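Fultia Manipulation Software Group
Release notes thread, December. Posts by Mircea Ene on behalf of the group.

1/
The group has released version 5 of the Mendimel toolchain. Mendimel aligns, filters and replays demonstrations recorded with hand-held grippers. This thread summarizes what has changed for teams that train policies on its output. The full change log is in the repository.

2/
The reference task for this release is toiletry packing. A toothbrush and a tube of toothpaste are to be placed in an open clear box, using two grippers. The task is short, and it exercises most of the parts of the software that we have rewritten.

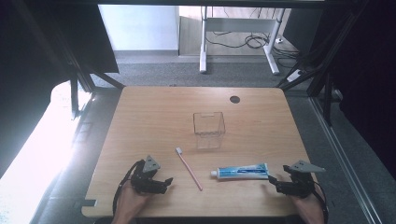
Reference task: toothbrush, toothpaste and clear box, with a gripper in each hand.

3/
Time alignment. Earlier versions aligned the left and right gripper streams to the head camera separately. Small errors in each could add up, and a handover between the two grippers could appear in the data before it had taken place. Version 5 solves for all three clocks together.

4/
Users do not need to change their recording procedure for the new alignment. Existing recordings can be reprocessed with the command "mendimel realign". The original files are left untouched and the result is written to a new folder beside them.

5/
Pose tracking. The tracker now keeps a separate confidence value for each gripper. Under version 4, a poor estimate on one side caused the whole segment to be dropped. Segments are now kept with a mask, and the training loader reads the mask by default.

6/
Teams that wrote their own loader should check this point before upgrading. A loader that ignores the mask will run without error and will train on poses that the tracker itself does not trust. Two of our internal projects made this mistake during testing.

7/
Clear objects. Transparent containers remain the hardest part of the reference task for perception. The table grain shows through the walls, and a segmentation model trained mainly on opaque items tends to assign the container to the table.

8/
For this reason the container detector no longer depends on a filled mask. It predicts the rim and the base edges, then fits a simple open box to them. Where the base is visible and the rim is outside the image, as often happens in the gripper view, it reports a partial fit and carries the rim height over from the head camera.

9/
The detector was evaluated on 700 held-out segments, labeled by hand. Of these, 53 were marked as failures. The largest group of failures involved a bright reflection close to a corner of the container – the model placed the edge along the reflection. Work on this continues.

10/
Grasp state. The previous grasp label was computed from finger opening alone. This is adequate for a toothpaste tube. It is much less so for a toothbrush handle, where the difference between holding the object and closing on nothing is a small change in opening.

11/
Version 5 combines the finger opening with a classifier that looks only at the region between the pads. The classifier returns one of four states: open, closing, held, or closed empty. The fourth state is new. It was requested by the Costa integration team, whose planner had no means of telling a missed grasp from a successful one.
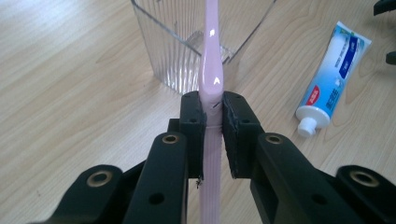
12/
Notes on the grasp classifier. The crop between the pads is fixed for each gripper and is set during calibration. If the pads are replaced, calibration must be run again. Worn pads change the apparent edge of the crop, and we have seen the "held" state reported late as a result.

13/
Glossy handles produced false transitions in early builds, as a highlight moving along the plastic resembled motion of the object. The classifier now receives a short window of images in place of a single one. This adds a small delay to the label. It does not affect offline training, but users of the live preview will notice it.

14/
Planning. The Steiner planner accepts Mendimel segments directly as of this release. The user names a start state and an end state, and the planner retrieves matching segments and proposes an order. For the reference task it must choose which item to pick first and which gripper to use.

15/
We would ask users to treat the proposed order as a draft. The planner checks reach and collision for each segment on its own. It does not yet check whether an item already in the container blocks the next one. A long object leaning against a wall of the box is the usual case.

16/
Control. The replay controller has a new limit on closing speed near contact. In version 4 the controller followed the recorded finger motion exactly, including the quick squeeze that many people make at the end of a grasp. The limit is on by default and can be set for each object class.

17/
Data volume. The reference set distributed with this release contains 3,000 demonstrations. Each includes the head view, both gripper views, tracked poses, finger opening and the new grasp labels. The license terms are the same as for the previous set.

18/
Known issues. (a) "mendimel realign" fails on recordings where one gripper stream starts after the first grasp. (b) The preview window does not redraw when the mask is toggled. (c) Object names containing a space are cut short in the exported table. A fix for (c) is ready and will be included in the next patch.

19/
Removed in this version: the single-camera mode, the old text configuration format, and the "fast" setting of the tracker. A conversion script is provided for the configuration files. There is no replacement for single-camera mode, and teams that depend on it should remain on version 4.

20/
Support for version 4 will continue until the next major release. During that period it will receive corrections to the file reader and the exporter only.

21/
Reports should be filed in the project tracker, with the calibration file and one affected segment attached. Please do not send recordings by email. Questions on the planner should be marked "Steiner" so that they reach the correct team.

22/
The group thanks the operators who recorded the reference set and the colleagues at Costa who tested the release candidates. A further thread on the evaluation protocol for clear containers is in preparation.
– M. Ene, Fultia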